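We use cookies to remember your preferences and to see which posts people read. By continuing to browse you agree to this. Accept | Manage settings

The tray job

There is a kind of work at Natov that used to be handed to you on your first morning, before you had a locker. You got a stool, a bin of parts and a stack of foam, and you put the parts in the foam until lunch. Then you had lunch. The afternoon was similar.

I did it for my first July there, when the building had no working air conditioning in the packing bay and a strong opinion in management that it did. A full shift was 1,000 parts if you didn't talk. I talked, so mine was lower, and there was a sheet on the wall where everyone could see how much I'd talked.

So when word went round that the tray job was going to the robot, I expected a small party. What we got was two meetings. The first was to tell us that no one was losing their job, which made everyone who hadn't thought of it think of it. The second was to pick a name for the cell. It is called Huet. I voted for something else and I'm over it.

Areeba Niazi runs Huet now. She was on the stools with me, same summer, same sheet on the wall (her number was much better than mine). She went on a course and came back with a laptop and a way of saying "tolerance" that she didn't have before. Most of her day goes into fit: whether a curved part goes into a curved slot, at the angle the slot would like. I used to do this with my thumb while thinking about sandwiches, and I have never felt so skilled as I did watching a machine take it seriously.
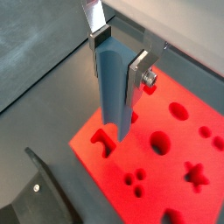
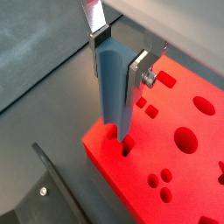

Posted by Ludivine Deschamps
Dec 5, 2022
Filed under: Work, Complaints

The blue C-shaped one is the part we all hated, for the record. It looks friendly. You'd line it up over its hole, feel quite sure of yourself, press, and find you were a hair off and had dented the foam. Then you had to decide whether the dent was the kind you mention. Areeba tells me the arm has the same trouble with it, and I'm sorry to say I was pleased.

What has changed for the rest of us is harder to put on a slide. I've moved to checking and returns, and my wrists have stopped clicking when I open jars. I'd take that over a raise, which is lucky. I stand up more. I know what the parts are for now, having spent two years putting them into foam without once being told.

But the stools were where you found out everything. You sat facing each other with your hands busy and your mouths free, and by ten o'clock you knew who was moving to Flildale, whose kid had bitten someone and which supervisor was interviewing elsewhere. You can't get that at a checking station, where you're alone with a lamp. I learned last month that a woman I've worked near for years had bought a house and moved into it. In the old days I'd have known the color of the bathroom before she did.

Then there's the new people. We used to have somewhere to put them. The tray job was dull, but it was a good place to be bad at something, and after a few weeks of it you'd picked up the part numbers and the shortcuts and who not to borrow a pen from. Our latest hire went straight onto returns with a binder. The binder is 43 pages long and the pen situation isn't in it.

I raised this at the review and was told it was "a really valuable point," and I watched it get written down and saw the notebook close. To be fair to them, Trurnitz, the other site, is getting a cell next year, and they've asked Areeba and me to go over and talk to the packers before it arrives. She'll do the part with the laptop. I'm supposed to do "the people side." I've got 2 slides so far and one of them is my name.

What I'd like to tell them is to drag a table into the middle of the floor and give themselves some reason to sit at it. We tried that here in the fall, after the second round of everyone eating lunch in their cars. Somebody found the old stools behind the racking — they'd never been thrown out, only hidden — and now there are people on them most days, complaining about the binder.

Areeba sits with us when Huet is behaving. When it isn't, you can see her from the table, standing with her arms folded, watching it lower that same blue part toward the foam. She has started talking to it. I went over once to see if she wanted a coffee and she shushed me, so I took her one anyway and left it next to the laptop, where apparently you are not allowed to leave coffee.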